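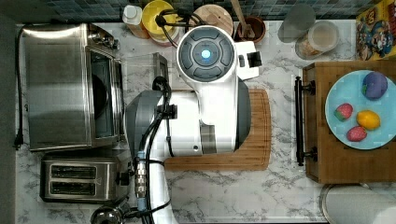

*A bancada vista de cima, com o braço, a tábua, o forninho e a torradeira.*

**Planejador abortando perto do inox: filtro de profundidade ou sincronização?**

**nahom_tamiru** — 25 de julho

Oi, pessoal! Faz tempo que leio o fórum e quase nunca escrevo, então desculpem o tamanho do post. Estamos com o Mamo fazendo o planejamento de movimento e o Vundlow montando o mapa de ocupação a partir das câmeras de profundidade. No espaço livre da bancada está tudo uma beleza, trajetórias suaves, replanejamento rápido. O problema começa quando o alvo fica perto dos eletrodomésticos de metal: o mapa ganha voxels fantasmas no ar, o Mamo acha que vai bater em alguma coisa e aborta.

Juntei os logs desde a última atualização: 1.894 planos pedidos, 127 abortados por colisão prevista. Abri boa parte deles no visualizador (com bastante café) e o padrão que vejo é sempre uma nuvenzinha de pontos soltos acima de superfície brilhante. Já tentei aumentar o limiar de confiança da profundidade, mas aí somem também as bordas finas, e isso me dá mais medo do que o aborto. 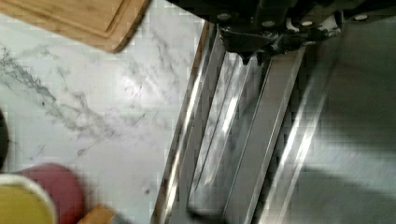

Outra coisa que me incomoda é a câmera do punho. Enquanto o braço está parado, o mapa que sai dela é bem comportado, e quando ele começa a se mexer as superfícies planas engrossam, como se cada quadro fosse encaixado um tiquinho fora do lugar. Meu palpite era calibração mão-olho, refiz duas vezes e o resíduo ficou ótimo. Alguém já passou por isso?

**eftychia.k**

Nahom, que bom te ver escrevendo! Eu apostaria no tempo antes de apostar no reflexo. Se a calibração fecha com o braço parado e a superfície engrossa em movimento, o carimbo da imagem e o das juntas não estão no mesmo relógio. Aqui em Hillside tínhamos 82 ms de atraso entre um e outro, e passei semanas culpando o sensor, coitado. O Vundlow usa por padrão a hora de chegada da mensagem, e não a de captura. Procura `stamp_source` na configuração e troca para `capture`.

**bereket_lemma**

Com todo o carinho pela Eftychia, discordo um pouco. O atraso explica a superfície grossa, mas não explica ponto solto no ar acima de metal escovado, que aparece mesmo com tudo parado. Para mim são dois problemas e vale tratar os dois em separado. No caso do inox, eu desistiria de reconstruir pela profundidade: a torradeira e o forno são objetos conhecidos, então põe uma malha simples de cada um na cena do Mamo, com folga, e manda o Vundlow ignorar pontos ali dentro.

**nahom_tamiru**

Faz sentido, Bereket, só que os aparelhos mudam de posição entre uma sessão e outra, e malha fixa no lugar errado me parece pior que voxel fantasma. Eu teria que estimar a pose de cada um no começo. 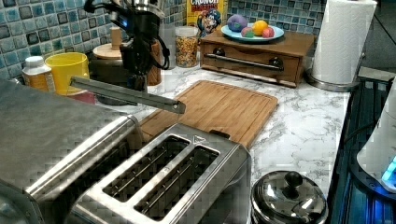
Dá para estimar a pose uma vez só, no início da sessão, e deixar congelada?

Só enquanto os aparelhos ficarem parados. Se o braço pode encostar neles, refaça a estimativa depois de cada contato detectado.

**eftychia.k**

Concordo com a resposta, e acrescento que a malha inflada resolve a colisão mas atrapalha quando o alvo está justamente *dentro* da folga. Pegar alguma coisa encostada na torradeira vira plano impossível. Nós diminuímos a folga só no trecho final da aproximação, com velocidade baixa:

```yaml
scene:
 padding_transit_mm: 30
 padding_approach_mm: 5
vundlow:
 stamp_source: capture
 ignore_inside_known_mesh: true
```

**bereket_lemma**

Esses 5 mm me dão arrepio, confesso. Se a pose estimada tiver erro maior que isso, a folga já foi embora antes de o braço chegar. Eu só baixaria tanto depois de medir a repetibilidade da estimativa com a iluminação real de vocês.

**nahom_tamiru**

Voltei! Troquei o `stamp_source` e a superfície grossa da câmera do punho sumiu quase por completo, obrigado, Eftychia, fico te devendo um almoço se você passar por Joncombe. Os pontos soltos continuam, então o Bereket também tinha razão e eram mesmo dois problemas. Vou tentar as malhas com a folga maior e deixar a aproximação fina para uma segunda rodada, quando eu tiver a tal medida de repetibilidade.
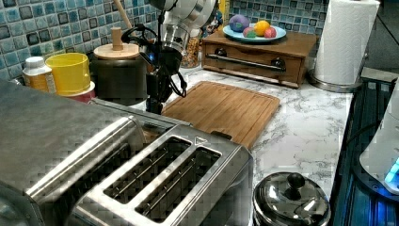 Ritva Rissanen: Antes de sair modelando tudo, experimenta exigir que um voxel seja visto por duas câmeras para contar como ocupado. O reflexo muda de lugar conforme o ponto de vista, e boa parte dos fantasmas cai sozinha. Fiz isso em dezembro e nunca precisei das malhas.

**bereket_lemma**

Ritva, e o que acontece com a região que só uma câmera enxerga? Atrás do próprio braço, por exemplo. Se o voxel não conta como ocupado ali, o Mamo passa por cima achando que está livre.

**ritva.rissanen**

Marco como desconhecido, e desconhecido para o planejador é obstáculo. Fica conservador, reconheço, e às vezes ele dá uma volta enorme por causa disso. Nahom, se quiser eu te mando o meu patch, só não está muito bem comentado.

**nahom_tamiru**

Quero sim, manda! Rodo as duas versões em cima dos mesmos logs e posto a comparação neste tópico.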